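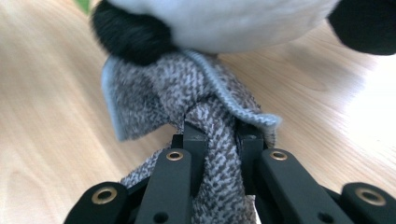 By the time Khoa Phan got around to offering me a chair, I had been standing in his half of the workshop for a good while, coffee in hand, listening to him talk about hinges. He loves hinges. He will tell you about them before he tells you his last name, and I mean that kindly, because it was one of the nicer mornings I've spent on this series.

Khoa and his building partner, Taha Nasr, rent a corner of Nikthorpe, the shared shop behind the old tile warehouse, and for most of this year they have been making a hand-held gripper they call Cao. You hold it yourself and work the fingers with a squeeze, and a small camera rides along and records what the fingers are doing. Later on, those recordings are supposed to help teach a robot arm to do the same thing. The arm is Taha's department. It lives at his house, under a sheet, and his kids have named it Cimuleo, which is also what he now writes on the parts boxes.

"We started with the arm, like everybody does," Taha told me. "And then we had this big beautiful arm and no idea what to tell it. Khoa said, let's make the hand first, and let's make it a hand I can hold. I was a little insulted, to be truthful with you. But he was right."

The first version was one finger on each side, stiff as a pair of salad tongs, and it was fine with blocks and cups. Then they tried cloth. Khoa laughed for some time before he could tell me about cloth.

"A cup wants to be picked up," he said. "Fabric doesn't want anything. You close on it and it goes somewhere else, it bunches, it twists, it comes out the other side of your fingers. So I went back and made the links longer, with an angle in them, and I put the squared tips on so there'd be two flat faces meeting. And then I redid the pivots, and then I redid the pivots again." (There was a third time as well, in March, which he asked me to leave out and then told me all about anyway.)

The fingers are matte black now and go together as pairs of links, one side mirroring the other, with brass-ringed holes that I took for decoration until I was corrected, at length, by both men. I asked what all this had cost. Khoa keeps a notebook for exactly that purpose and went to find it. The answer was 459 dollars, not counting the arm, with 41 of those dollars going to screws alone.

"I bought the wrong screws," said Taha. "Put that in. He's being polite."

Their favorite test subject these days is a plush panda with a bit of gray-and-white knit, edged in pale blue, and I got a turn with it on the big light-colored wooden table. It's harder than it looks! You come in from below, you close up, and you can feel the knit gather and roll between the tips while the panda itself just lies there being soft. My first several tries were poor. Khoa was very patient and moved my elbow twice.

So far they have saved 512 recordings, sorted on a little program Taha wrote called Movside, and he was quick to say that plenty of them are no good. He keeps the bad ones too, in their own folder, and likes to watch them at night after the dishes are done.

I wanted to know whether the arm had learned anything yet, and the two of them looked at each other the way married people do when you ask about the kitchen remodel.

"It has learned to be in the right neighborhood," Taha said finally. "It gets over the cloth. It closes. What it closes on is another matter."

"The tips need to be grippier," Khoa said. "I've got some rubber sheet at home I want to try."

"He's had that rubber sheet since March."

They are at Nikthorpe most evenings after supper, and they're happy to have people stop in and try the gripper, as long as you don't mind hearing about the hinges first.

Nikthorpe Shop News | Questions? Leave a note at the front desk | © 2023 Nikthorpe | Back to top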